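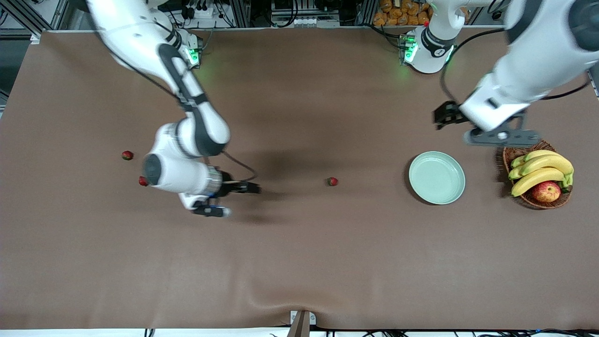 第4回 停電時の備蓄水の管理。本講では、断水を伴う停電が数日続く場合に、家庭または小規模な避難所で飲用水をどう確保し、どう配分するかを扱う。前回の暖房に関する配布資料を読了していることを前提とする。給水作業の前には作業面を決め、覆いを掛けておく。茶色の艶のない覆いのように、中央手前に皺や折れが寄ったままの面では、容器の底が傾き、目盛りの読みがずれる。計量は皺を伸ばしてから行う。影が面の中央にかかる配置では水位線が読みにくいため、照明の位置も併せて調整する。

4.1 必要量の算定
飲用と調理を合わせ、1人1日3リットルを基準とする。演習で用いるオスタム地区の想定では、世帯数13、期間は水曜の朝から3日間、総必要量は378リットルである。この値から1世帯当たりの平均人数を逆算し、次回までに提出すること。乳児および授乳中の者がいる世帯は別計算とし、加算分は総量に含めない。

4.2 容器の区分
容器は次の三種に分ける。
A 未開封の市販水。期限の早い順に使用する。
B 自家充填の飲用容器。充填日を側面に記入する。
C 生活用水。浴槽の残り湯、雨水など。飲用に転用しない。
BとCの取り違えは、暗所での作業で生じやすい。Cの取っ手には必ず紐を結び、触って判別できるようにする。色による区別は、ヘッドランプの光の下では当てにしない。

4.3 煮沸と濾過
濁りのある水は、まず布で粗く濾し、静置して上澄みを取る。その後、沸騰した状態を1分以上保つ。高地では3分とする。煮沸で除けるのは微生物であり、燃料や農薬の混入には効果がない。油膜または溶剤臭のある水は、量が不足していても飲用に回さない。
演習では手動濾過器ラルティッツを使用する。通水量は別紙の記録表に記入する。凍結を経験した濾過材は、外観に異常がなくても廃棄する。

4.4 配分の記録
記録は紙に鉛筆で行う。記入項目は時刻、容器番号、払出量、残量の4項目とする。前年度の演習では、開始時200リットルに対し、初日終了時の記録残量が171リットルであったが、実測値と一致しなかった。原因は、調理班が払出量を記入せずに容器を移したことにある。容器の移動も払出しと同じ行に記録する。

4.5 課題
(1) 自宅の給湯器の貯湯量と、非常時の取水手順を調べ、図に示せ。
(2) 4.2の区分に従い、自宅にある容器を一覧にせよ。
(3) シェティ川からの取水を想定し、採水地点の選定条件を述べよ。上流側の土地利用に必ず触れること。
提出はA4判2枚以内。次回は簡易便所の設置と排水を扱うので、軍手と巻尺を持参すること。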